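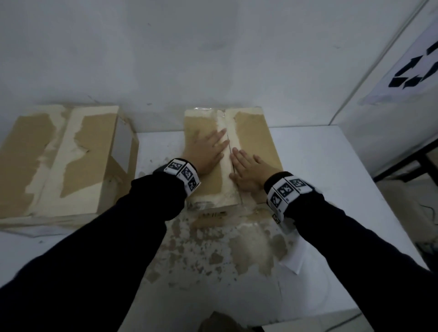
The Stideline arm lives in the back third of a shared workshop on Ochoa Street, between the drill press and a shelf of other members' unfinished lamps. The people building it want it to close a cardboard box. On a demonstration day the box goes on the white table, a member in dark sleeves presses both flaps flat so the fingertips meet at the seam, and the printed marker bands on the wrists give the software something to follow. The boxes have been used so often that old tape or labels have taken much of the surface with it, leaving patches of tan.

Stideline started as a plan to help a member who ships secondhand camera parts from home. Packing was taking up most of his evenings. The first idea was a machine that would fold, fill and tape a box from start to finish. That idea lasted a month. What the group is building now is smaller: two arms, printed and assembled in the workshop, that hold the flaps of a filled box shut while a separate roller lays down the tape.

The arms are copied from human motion. A member does the job by hand, a camera worn on the head records it, and the bands make it possible to work out where each wrist was and how it was turned. Larger markers fixed to the walls tell the system where the camera was at the same moment. With both pieces of information, the software can put the wrists in the room instead of just in the picture. The group calls this program Sorko, after the cat belonging to the member who wrote the first version.

The bands went through several designs. The first ones were flat squares glued to a sweatband, and they disappeared from view every time the wrist rolled. The current bands are stiff white strips that wrap all the way around, with a row of markers on each, so at least one usually faces the camera. They are printed on matte stock. Glossy paper looked better and read worse under the ceiling lights.

Closing a box is harder than it looks for a machine because cardboard does not stay the same. A new flap springs back. A flap that has been folded many times hangs loose and slides under its neighbor. If one arm pushes down before the other, the seam opens on the far side and the tape goes on crooked. People correct for this with their fingertips and do not notice that they are doing it. The recordings show the hands arriving at slightly different times and then shifting toward each other until the edges line up.

The arms have no fingertips. Each one ends in a padded plate the size of a playing card, faced with foam cut from a camping mat. Early plates were bare plastic and skated across the cardboard. The foam grips well but picks up adhesive from old tape, and by the end of an evening it needs to be wiped with alcohol. A replacement set takes a few minutes to cut and glue.

The motors are the most expensive part of the project. Each arm uses several hobby servos, bought secondhand from a closed school program and sorted on the bench by how much play was left in the gears. The ones with the least play went into the shoulders. The worst went into a drawer and have since been used for parts. The power supply came out of an old desktop computer.

Money has been tight from the start. The group set a limit of 3,000 dollars for everything, including the laptop, and has kept a paper list of purchases taped inside a cabinet door. The frame is bolted together from steel shelving. Most of the brackets were printed overnight on the workshop's own machines, which members may use after 8 p.m. if they bring their own plastic.

In August the arms closed their first box without help. It was empty, and the roller was not attached. The plates came down, the flaps met, and the arms held them for as long as they were asked to. Over the next few evenings the group ran 46 attempts with filled boxes. More than half ended with the flaps flat and the edges together. Most of the failures came from one cause: the box moved. A person leans a forearm or a hip against a sliding box. The arms just push it along the table.

The fix under test is a low wooden fence screwed to the tabletop, with a stop on two sides. It works with one size of box. For other sizes, somebody has to move the screws. A sliding version has been drawn up, and the aluminum track for it is on order from Cesetti, a small supplier that sells cut lengths by mail.

The roller is a separate problem. It lays tape well on new cardboard and poorly on the old boxes, where the torn surface lets go again. Buying fresh boxes for every test would use up what is left of the budget, so for now the group practices on worn ones and saves a small stack of new ones for full runs.

Plans for the arms, the plates and the wrist bands will be posted on the workshop's website once the fence design is settled. The camera parts are still being packed by hand.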